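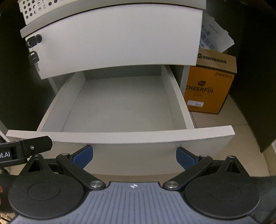 Drawer task, lower drawer open, hand-held gripper in front.

Progress report to the Negri program office
Project: Skollier household handling, Preltdale site
June 24, 2026

Drawer work took up most of this period, and it gave us our first real fault. We're pleased with how much we learned from it!

What went wrong

During a pull on the lower drawer of the white cabinet, the left finger pad slipped off the top edge of the drawer front and the linkage snapped shut. The operator's thumb was near the housing and got pinched. The skin wasn't broken, no treatment was needed, and the operator was back at work the same day. We stopped all hand-held recording anyway and filed a safety report with Lurthorpe, who build the linkage for us.

The cause was a worn return spring. It was rated for 3000 closings, and our log shows we had gone well past that without a check. That one is on us. The log had the number in it the whole time, but no alarm was tied to it.

What we changed

Springs now get swapped at 75 percent of rated life, and the recording software refuses to start a session once that mark is passed. Lurthorpe sent a softer spring and a small thumb guard, both fitted to every hand unit we run. We also rewrote the grip instructions, so hands stay behind the housings while a drawer is moving.

Where the data stands

We have 124 drawer recordings that pass review. Another 15 from the days before the fault show the pads creeping along the edge, and we've pulled them from the training set. They turned out to be great material for a slip detector (our April plan had that down as a maybe, and now it's running on the bench). It catches the creep early enough to warn the operator, which has the whole team excited.

Still open

The slip detector gives false warnings on slow closes, and we don't have a fix yet. The arm-mounted version hasn't been tried with the new spring. We'd like to move the leftover travel money to spare springs and pads, and need your OK before we order.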